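Skullside Automation Help
Home > Buying > Budget and planning questions
Last updated Wednesday, December 11, 2024

Budget and planning questions

These are the questions that land in our inbox from people who have been told to "look into a robot" and given until Friday. Skullside sells and sets up small robot arms for labs, schools and light packing work. We would like you to buy one from us. We would also like you to still be speaking to us in May, so some of the answers below will talk you into spending less.

Where do I even start?

With the job. Write one sentence that says what gets picked up, where it goes, and how often. If the sentence needs a semicolon, you have two jobs and should budget for the harder one.

Most people start with the arm because the arm is the part with the brochure. Then they discover that their product is a slippery bag of something, and the nice arm spends its first quarter waiting for a gripper.

What does a starter job look like?

Blocks into a basket. We know. You make valves, or muffins, and you didn't come here to watch a machine play with toys. But a block has flat sides, doesn't bruise, and costs next to nothing when it hits the floor, and a basket is a forgiving place to aim. If an arm can't do this on your bench, under your lights, it has no business near the muffins.

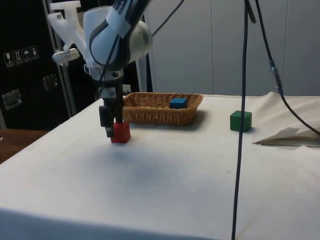
A red cube at the gripper, with a blue one in the basket and a green one waiting its turn.

Our standing advice is to put the blocks test in writing before you pay for anything, with a line stating what counts as a pass. Vendors who get shy at that point have told you something for free.

The quote says "arm." What isn't in it?

Quite a lot. Read the quote looking for these, and if you don't see them, ask:

The gripper
Brackets and mounts
The table or stand it bolts to
Cameras, if the job needs them
Cables longer than the ones in the box
A cover or guard, depending on what your safety review says
Somebody's time to put it all together
Shipping both ways, in case of a return
The case it ships in (some firms want it back, and charge you when they don't get it)

None of these is a scandal. They are just easier to live with in a spreadsheet than in a phone call to your boss.

How much should I hold back for surprises?

Faisal Hashmi, who does our quotes, uses 30 percent of the hardware price for a first project. Customers tend to react to this as though he'd asked for a kidney. You can go lower on a second project, when you've already bought the wrong connector once and know where it lives.

If you spend none of it, congratulations, and please write to us. We'd like to put your letter on the wall.

Can I use printed parts, or do I have to pay for machined ones?

For brackets, camera mounts and light-duty fingers, printed is usually fine for a trial, and it has the great advantage that changing your mind costs an afternoon. You will change your mind. The first bracket puts the thing in the wrong place, the second one blocks a screw, and the third one is good enough that it stays on for years with "TEMP" written on it.

Pay for metal where there's heat, real load, or washing down. Ask for the print files as part of the deal, too. If a vendor sells you a printed part and keeps the file, you have bought a subscription to that part.

What kind of gripper should I budget for?

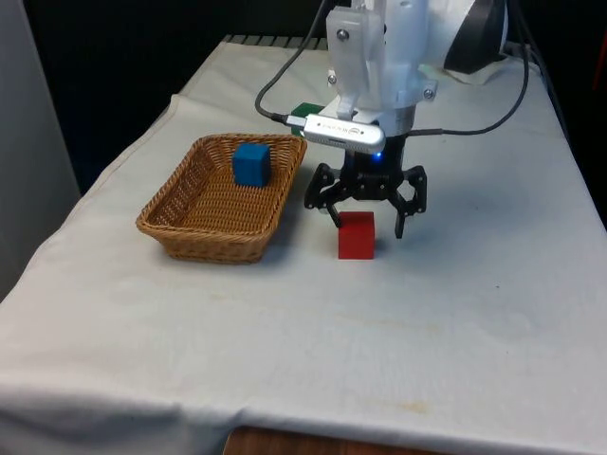
Two-finger gripper over the red block, fingers still open.

A parallel gripper with two fingers covers more jobs than people expect, and it's where we'd begin unless your product is floppy, wet or sold by the bag. Check three things on the data sheet. How wide does it open? How much does it weigh (it comes straight off what the arm can lift)? Can you swap the fingertips without sending the whole thing back?

Suction is cheaper to buy and then wants air, and air wants a compressor, and the compressor wants a room where people don't mind the noise. Price the whole family.

Custom fingers are worth it once the job is settled. Before that you're paying a designer to guess along with you.

Do I need a special table?

You need one that doesn't move. That rules out more office furniture than you'd think. If the arm mounts to the table, push the table hard with your hip before you sign anything. If it mounts to a separate frame, push that instead, and then mark the floor so you can put everything back after the cleaners have been through.

A plain, light-colored cloth is a cheap way to quiet a busy surface for the cameras. It wrinkles and it stains, so buy a spare. Nobody has ever been turned down for a tablecloth in a capital request, but we'd suggest petty cash.

How much floor space should I plan for?

More than the reach of the arm. Draw the reach circle, then add space for the controller, a person, the person's chair, and the place where the boxes will pile up no matter what you decide today. Cables need room as well. Route them before the arm starts moving, and leave enough slack for its full travel, then check it again with the arm stretched out as far as it goes in every direction you plan to use.

Also check your outlets. One customer bought a very fine system and ran it for two weeks off the circuit that fed the break room microwave. Lunch was a production stoppage.

What should I set up before the arm gets here?

Everything that isn't the arm. Table placed, cloth down, parts and container on hand, starting positions agreed. It's dull work and it can be done while you wait on shipping, which you will be doing.
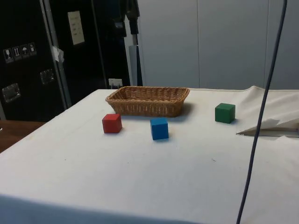
Danish Usmani

I look after installs at Skullside, and I asked for this bit of the page because I'm the one standing there on day one. A table with three blocks and a basket on it doesn't look like much of a project. Still, please have it ready. The visits that go well are the ones where I can start on the job the morning I arrive. The ones that go badly begin with somebody driving to the store for a basket.

Decide how messy "messy" is, as well. If your parts will turn up in any old place during real work, test them that way. I've seen demos that only passed when the part was set on a pencil mark, and I've seen the pencil marks go out in the budget as if they were free. Keeping parts in a fixed spot takes a feeder or a fixture or a person, and all of those have a price.

Take a photo of your starting setup and tape it up near the table. You'll want it after the first reset.

How long until it does anything useful?

Plan for 8 weeks from purchase order to a trial you'd let a visitor watch. Some of that is shipping. Some is your own purchasing department, and we can't help you there, though we do sympathize. The robot part tends to be the short part.

Should I rent first?

If you aren't sure about the job, yes. Our Prolby rental kit is an arm, a two-finger gripper, mounts and a box of blocks, and if you buy within 7 weeks the rental comes off the price. If you are sure about the job, renting mostly gives you a chance to be sure for longer.

What's the difference between Sial and Gemier?

Sial is our bench package. It's for labs, classrooms and trials, and it assumes somebody nearby enjoys this sort of thing. Gemier is for daily work, with a stiffer frame, longer support hours and a higher price to match. People ask whether they can start with Sial and move up. You can: the gripper and the mounts carry over, and the frame doesn't. Budget for buying the frame twice or skip a step.

Do I need a camera on the wrist as well as one over the table?

Depends on how close the work gets. A camera off to the side sees the layout well and then loses the part behind the gripper at the very moment you care most. One on the wrist sees the last couple of inches, and sees nearly nothing else. For picking and placing with loose parts we quote 2 cameras as standard. You're welcome to cross one out. Faisal keeps the original quote in a folder for when you call back.

Cameras are the cheap part, by the way. Mounts, cables, and a computer with enough ports to plug it all in are where the line item puts on weight.

How do I tell a good demo from a good video?

Ask to be in the room. If you can't be, ask for one continuous run, at normal speed, with your parts, including the misses. A demo with no misses has been edited or is very short. Then ask to see the wrist view of the same run, where you can look closely at the grip itself and see how much of the part the fingers have hold of.
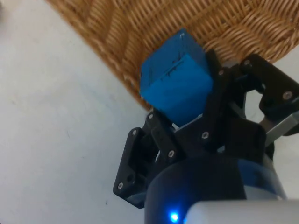

What will it cost me after the first year?

Fingertips and pads wear. Cables get tired where they bend. Screws work themselves loose at the joints of a gripper, so put a check on somebody's calendar and give that somebody a proper screwdriver. Software support is usually yearly; read what happens if you let it lapse, especially whether the arm keeps running.

The biggest cost is the person. If one employee knows how the system works and that employee gets a better offer, you own a sculpture. Train a second one and put the hours in the budget where people can see them.

My boss wants a payback number. What do I say?

Give a range, show your working, and leave out anything you can't measure. "Frees staff for higher-value tasks" is fine as a sentence, but finance will ask which tasks, and you should have an answer that isn't "email." For a trial, don't promise payback at all. Ask for a fixed sum to answer a fixed question, and say what you'll do if the answer is no.

Can I return it?

Unopened, yes. Opened, within 30 days, less a restocking fee that's printed on the quote in the same size type as everything else. Printed parts made for you can't come back. We have enough of our own.

Still stuck?

Send us the one sentence from the top of the page. No semicolons.

Related pages
Rental terms (Prolby)
Compare Sial and Gemier
Site checklist for install day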